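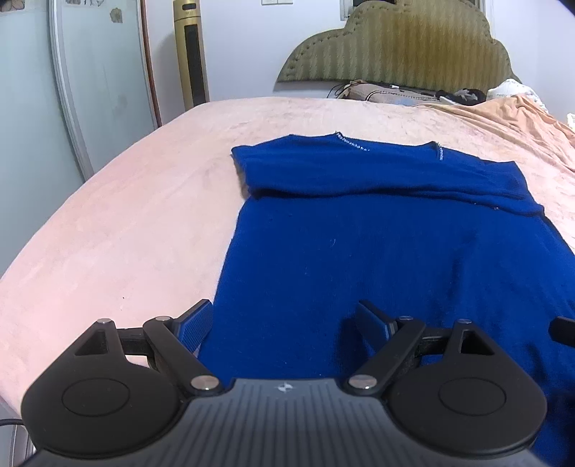
Folding a sweater by machine: are we there yet?

Search this forum Enter keywords Go

gremier_attic
My wife says I've wanted a laundry robot since the day we got married, and she isn't wrong. So here's a blue knit sweater laid out on the bed, top part already folded over, gripper open above it. My question for you all is whether a machine can do this chore yet in an ordinary bedroom, on a soft plush sheet with wrinkles in it, or whether we should all quit dreaming and go fold our own clothes.

Lenni Toivonen
Oh, I love this subject! I spent 23 years in a knitwear shop in Halonen and folded more sweaters than I'd care to remember, and I'd say no, not yet, bless them. Knit stretches when you pull it and slumps when you let go. Your hands feel that long before your eyes do. Two fingers pinching from above will get you a bunch of sheet along with the hem, especially on a bed like that one.

vuston_dave
I have to disagree with Lenni, much as I enjoy the posts. At our shop in Vuston we have an arm that folds work towels, 39 in a shift on a good day, and it hardly ever grabs the table cover. Slow as molasses, sure, but I get to drink my coffee while it works.

Lenni Toivonen
Towels are rectangles, Dave! Give it sleeves and a collar and then write back to me :)

grotus_mom
Could somebody build one that picks off lint while they're at it? I can see little white specks on the blue there and my fingers are itching. With four kids I would take a machine that did a sloppy job over no machine at all, and I don't care if it takes until supper.

vuston_dave
Fair point about the sleeves. I'll bring in an old pullover and try it on the night shift, and if it makes a mess I'll own up to it in this thread.

gremier_attic
Please do, and try it on something squishy, not the steel bench. Mine goes on the bed again after supper.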